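Clearing the back workroom

I've been meaning to write up the bench project since August, and the last of it is done now, so these are my notes before I forget them.

The room in Hullthorpe came with a lot of somebody else's shelving and one good table. Rūta Sepp helped me carry the shelving out, which took us until 3 in the afternoon. After that I bought 40 cable ties and a roll of labels and worked through the cords one at a time. Anything I couldn't match to a device went into a box by the door – I'll keep the box until spring and then let it go.

Black cords were the worst of it, as they all look the same in a drawer. I've started buying extension cords in bright colors for anything that crosses the floor. Small hand tools stay out on the tabletop if I use them every day. The rest live in two drawers.

I also gave up on a cloth cover for the table. It slid around and collected crumbs.

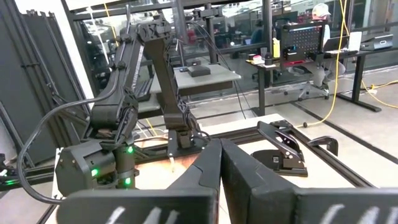

Is a yellow cord worth the extra money? For a floor run I think so, and I paid only a little more for mine than for the black one next to it on the shelf.

Next I want to sort out the lighting. Su-chen Chiu has offered me a desk lamp with a clamp, and I'll try it before I buy anything.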